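Hasum Hand Kit

The Hasum Hand Kit is a hand-held gripper sold by Arkell for recording manipulation demonstrations. A person holds it by the grip, works the fingers with a trigger and performs some ordinary task, while a camera on the body of the tool records what the fingers are doing. The recordings are then used to train a robot arm, which is expected to do the same thing without complaint. The kit is sold singly or as a pair, and it is the pair that most buyers have in mind when they complain about the price.

History

Arkell began as a supplier of replacement jaws for bench-top arms and came to hand-held tools by way of its own customers, who had been taking the jaws off the arms and waving them about by hand. A first version, known within the company as Tichý after the workshop where its linkages were cut, was lent out in February to a handful of laboratories and one bakery. The bakery sent its set back with flour in the joints. The Hasum, announced on March 20, 2020, differs from the Tichý mainly in having fewer places for flour to go.

The name has no agreed meaning. Early brochures spelled it in capitals, which suggested an acronym, and Arkell has never supplied the words.

Design

Each tool carries two opposed fingers on pivoting linkages. The fingers are black, and each ends in a textured pad that may be swapped for a smoother one when the objects are delicate. Pads are held on by a friction fit that the manual calls "positive" and owners call several other things. The full kit contains 4 spare pads, a charging lead and a carrying case whose foam has cut-outs for everything except the charging lead.

The linkage keeps the pads facing each other as they close, up to a point. Very thin objects, such as playing cards and receipts, fall outside that point. The manual recommends sliding a card to the edge of the table first, a technique already known to most people who have tried to pick up a card.

Recording is started and stopped with a button under the thumb. An early complaint concerned the position of this button, which a firm grip would also press, so that the firmest and best grasps were the ones least likely to be recorded. A firmware update now requires the button to be held for 2 seconds. Operators report that these are long seconds.

Flanditz service

Buyers who would prefer not to do the recording themselves can order it from Flanditz, a separate firm that shares a building and a kettle with Arkell. Flanditz sends operators to homes and small workplaces, where they carry out a list of tasks agreed with the customer. The smallest order is 300 demonstrations of a single task. Larger orders are cheaper per demonstration and considerably harder on the operators, who work in shifts of 6 hours with breaks.

The service's selling point is that its recordings are made in lived-in rooms. Flanditz asks householders not to tidy up beforehand, and its booking form says so twice. According to its operations manager, Maham Chaudhry, the request is widely ignored: "People hoover. We arrive and there's a bowl of lemons." Clutter in the background is thought to help the trained arm cope with rooms it has not met before, though the booking form stops short of promising this.

Small objects

The standard task list includes a section on small objects, among them buttons, dried beans, pen caps and foam earplugs. Earplugs are unpopular. They are light enough to be nudged away by a badly judged approach and soft enough to give under the pads, so operators are taught to line up with the fingers wide and close them slowly. Patterned surfaces are encouraged for this section, on the grounds that a plain table makes the job of finding the object too easy for the software, if no easier for the human.

A foam earplug on a printed desk mat, with the gripper pads open and short of it. 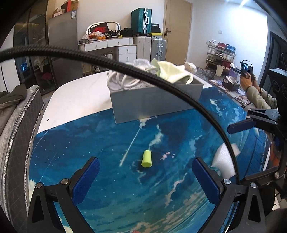

Reception

Reviews of the tool itself have been mostly kind. The grip was praised for its balance and the pads for their hold on awkward shapes, while the case was mentioned in nearly every review and praised in none. The Flanditz service divided opinion. Laboratories liked the variety of rooms and disliked the invoices, and one customer asked for a discount after a cat appeared in a large share of the recordings. Flanditz declined and has since added a question about cats to the booking form.

See also

Tichý gripper
Arkell replacement jaws
Teaching by demonstration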